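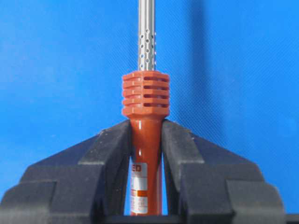

Volorholm (novel)

Volorholm is a novel by Wafula Mbwambo, published by Candar, and it's the longest thing he has written by some way - 598 pages in the hardback, split into 46 chapters. It's set on a cold northern island of the same name, which doesn't exist, though I spent a whole evening with an atlas before I accepted that. I've read it twice now and dipped into it more often than that, so this entry is longer than the ones I've done for his other books.

Plot

The book opens in December with a ferry that can't land. On board is Ines Begum (usually just called Begum, even by her own mother), who has been hired to sort out the library of a dead schoolmaster. She expects to be there for a fortnight. The harbour freezes, the fortnight becomes a winter, and she starts finding letters tucked into the schoolmaster's books. There are 11 of them, all addressed to a woman in a town called Dovico, and none of them was ever posted.

From there the story goes back and forth between Begum's winter and the schoolmaster's younger days in Dovico, a hot, noisy inland place where he taught arithmetic and got himself into debt. The two halves are told quite differently. The island chapters are in the present tense and very plain. The Dovico ones ramble, with long stretches of gossip and at least one recipe for fish stew (I tried it, it needs more salt than he says).

I won't give away who the woman is. What I will say is that the reveal comes in chapter 31, much earlier than I was expecting, and a good third of the book is left over for what Begum decides to do about it.

Characters

Begum is the reason to read it. She's short-tempered, good at her job and a bit of a thief, and Mbwambo lets her stay that way! I kept waiting for the chapter where she'd be taught a lesson.

The schoolmaster has no first name in the whole book. Some readers think it's hidden in the opening letters of his own letters, and I've had a go at working it out, but all I got was a string of consonants.

Mrs Aune keeps the boarding house and speaks mostly in complaints. She's funny for the first half and then, after the business with the boat, very hard to read about.

The ferry captain turns up only at either end of the book. I'd have liked more of him.

Structure

The novel is in four parts, each named after a kind of weather. Part two (Fog) is the slow one and it's where most people I know gave up. If you're stuck there, you can skim the chapter on the school accounts without losing the thread, although a couple of the names in it do come back later.

The letters are printed in full and out of order. You get the last one first. On my second go I read them in the order they were written and it was nearly a different story, a lot less romantic and a lot more about money. 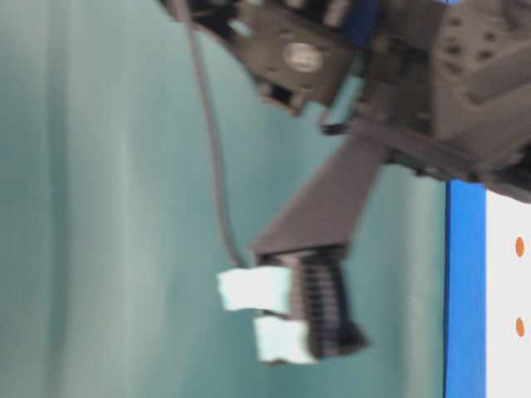
Grey gripper with a ribbed black pad at its tip, against pale teal-green.

Editions

The hardback is the one I own. It has a map of the island on the inside cover, with the boarding house in the wrong place according to chapter 4. The paperback moves the boarding house and drops the page of thanks at the back. I haven't seen the large print edition, so if you have a copy I'd love to know whether it keeps the map at all.

An audiobook came later, with two readers, one for each half. I found the Dovico reader a bit quick, but the island chapters are lovely on a long train ride.

Reception

Readers were split, and they still are. The people who loved his short stories tended to find Volorholm baggy, and the people who came to him through this one (me, for instance) find the stories a bit thin afterwards. Our reading group gave it a full evening on Fri 14 October and we never got past the ending. Half the room thought Begum posts the letters. I think she burns them, mainly going by the line about the stove on the second-to-last page, but the wording is slippery and I've changed my mind before.

Related entries

Wafula Mbwambo; Candar (publisher); Dovico (fictional town); Novels told through letters; Novels set on islands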